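Working at a Tenura Picking Station
Section 5: Loading, Running and Clearing the Station

This section covers the day-to-day work of a station attendant at Camevcombe. Read Section 4 (safe entry) first. If you worked the returns bench before the change in October, note that the arm now does the lifting between containers. Sorting, checking and clearing are still your job.

5.1 Before the run

1. Sign in at the station screen with your own code. Do not run on another person's sign-in.
2. Set the station to HOLD and wait for the steady amber light.
3. Place the large bin on the far side of the pick area and the shallow tray in front of it. The rims should not overlap.
4. Put flat items, such as printed cards, into the tray one layer deep.
5. Check both gripper fingers and the metal plate between them. Scuffs and scratches on the surface are normal wear. Report a bent plate or a loose finger and leave the station on HOLD.

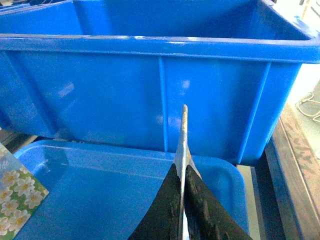

5.2 Starting the run

1. Step back behind the floor line.
2. Select the item list on the screen. Mixed items use the list called Felum.
3. Press START. The first move is slow on every run.
4. Stay at the station for the first 5 picks. After that you may work the next station as well, if your lead has assigned you both.

CAUTION: Do not reach into a bin while the light is green, even when the arm is standing still. It may be waiting on the next instruction.

NOTE: The weight limit for a single item is 400 grams. Anything heavier goes to the hand bench.

5.3 Missed items

The station stops and shows MISSED ITEM after three failed tries. Clear plastic is the usual cause. A clear bottle lying on its side in a blue bin is hard for the station to pick out, and the label may be the only part it finds.

1. Press HOLD.
2. Turn the item so the label faces up, or move it away from the wall of the bin.
3. Press RESUME.
4. If the same item is missed again, take it out by hand and log it under "Attendant pick."

Attendant picks do not count against you. The log is used to change the item lists, so please fill in the reason box.

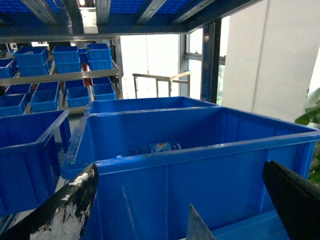
Station Operations, Nyanda Floor Team
Section owner: Adhiambo Shirima

5.4 Clearing and changeover

1. Press HOLD and wait for the amber light.
2. Remove the large bin by the rim, using both hands. Two people are required for a full one.
3. Return small bins to the rack with nothing sticking up past the rim.
4. Wipe the gripper fingers with a dry cloth. No spray cleaner.
5. Enter the changeover on the screen and sign out.

5.5 Shifts and job changes

Attendants rotate off the station every 70 minutes. The old bench rotation no longer applies. Breaks are unchanged.

New attendants work alongside a trained attendant for 30 hours before running a station alone. Hours on the hand bench do not count toward this total. Hours at any Tenura station do, including time spent clearing missed items.

Questions about rotation go to your shift lead. Questions about item lists go to Station Operations.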